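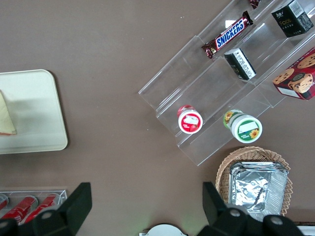 写真:ランホルム通信編集部

【連載・買いもの疑い帖】「レジ横断ち」で本当に間食は減るのか

レジの横に菓子を置くのをやめれば、人は菓子を買わなくなる。この話を聞くたびに、私は少し身構えてしまう。理屈はわかる。スニッカーズが一本、目の高さの段に載っていれば手が伸びるし、載っていなければ思い出さないかもしれない。しかし「かもしれない」と「減った」のあいだには、ずいぶん距離がある。

きっかけは、駅前のスーパー「フォラスホルム」が12月から始めた取り組みだ。全店でレジ横の菓子棚を撤去し、代わりに乾電池と季節の果物を並べるという。店内の貼り紙には「ついで買いが減り、お客さまの健康に貢献しています」とあった。開始からまだひと月もたっていないのに、もう貢献したことになっている。ずいぶん気の早い健康である。

根拠をたずねたところ、広報から届いたのは一枚の資料だった。調査をしたのは売り場コンサルティングのリモフ社。対象は買い物客214人で、6割が「レジ横の菓子を買わなくなった」と答えた、と書いてある。

買わなくなったに決まっている。棚がないのだから。

知りたいのは、その人たちがレジ横で買わなくなった分を、菓子売り場で買っていないかどうかだ。あるいは店を出たところの自動販売機で、あるいは家の近くのコンビニで。資料にはその質問がない。店全体の菓子の売り上げも載っていない。広報に重ねて聞くと「売り上げは公表しておりません」とのことだった。公表しないのは店の自由だが、それなら貼り紙の文句も控えめにしてほしい。

もうひとつ引っかかるのは、調査が出口で行われたことである。健康への取り組みについて質問されている最中に、「いえ、私は4番売り場に回って袋入りのチョコを買いました」と胸を張る人がどれだけいるだろう。私なら買い物袋の口をそっと閉じて、減りました、と答える。

小売りの現場を長く見てきたトライアン・ブクールさんに電話で意見を聞いた。以前はバジュワという食品卸で棚割りを担当していた人だ。

「レジ横の棚が動かす量は、皆さんが思うより小さいです。目立つから悪者にされやすい。菓子がいちばん売れるのは通路の端の大きな山ですよ。あれをどけたという店の話は、私は聞いたことがありません」

そう言われてから店に行ってみると、入口から入ってすぐのところに、大袋の米菓とチョコレートの山がそびえていた。20パーセント引きの札つきである。レジ横で守られたはずの健康は、入口でとっくに特売にかけられていた。

公平のために書いておくと、棚の撤去を喜んでいる人はいる。読者からもらった手紙には「子どもとレジに並ぶ時間が楽になった」とあった。これはよくわかる。会計の列で、買う買わないの押し問答をしたことのある親なら、菓子の棚など店の外まで押し出してしまいたいだろう。そういう理由で撤去するのなら、私は何の文句もない。列が静かになるのは、並んでいる他の客にとってもありがたい。

ただ、それは健康の話とは別の話だ。貼り紙に「お子さま連れのお客さまのために」と書けばすむところを、わざわざ数字を持ち出して健康の手柄にするから、こちらも資料を取り寄せることになる。

数字の扱いでいえば、「6割」の残りはどうしたのかも気になった。棚がないのに、レジ横の菓子を買わなくなったと言わなかった4割は、いったい何と答えたのか。もともと買っていなかった人が入っているのだろうが、資料の円グラフでは「その他」とひとくくりにされ、薄い灰色に塗られている。もともと買わない人がそれだけいるのなら、棚の影響を受けていた客はそもそもその分少なかったことになる。ここは大事なところだと思うのだが、灰色である。

では自分の間食はどうか。偉そうに書いた手合いとして、一週間、買った菓子をすべて手帳につけてみた。レジ横で買ったものはひとつもない。かわりに、夕方に牛乳を切らして店に行き、牛乳と一緒に菓子を買って帰った日が6日あった。私の場合、撤去すべきは棚より夕方の買い物のようだが、牛乳は要る。家族には、牛乳をまとめて買えばいいと言われた。冷蔵庫に入らないと答えたら、冷蔵庫の半分はあなたのプリンだと返された。

フォラスホルムには、次の調査では店全体の菓子の売り上げを、撤去の前と後で比べてほしいとお願いの手紙を出した。金額を明かせないなら、増えたか減ったかだけでもかまわない。担当の方からは「貴重なご意見として承ります」という返事をいただいている。経験上、承られた意見がその後どうなったかを知らされたことはあまりないが、返事が来たらこの欄に載せる。

なお、ランホルム地区の他の店でも似た取り組みを見かけた方は、貼り紙の文面を書き写して編集部までお送りください。数字が入っているものはとくに歓迎します。次号では「減塩」と書かれた弁当の、何と比べて減塩なのかを調べる予定です。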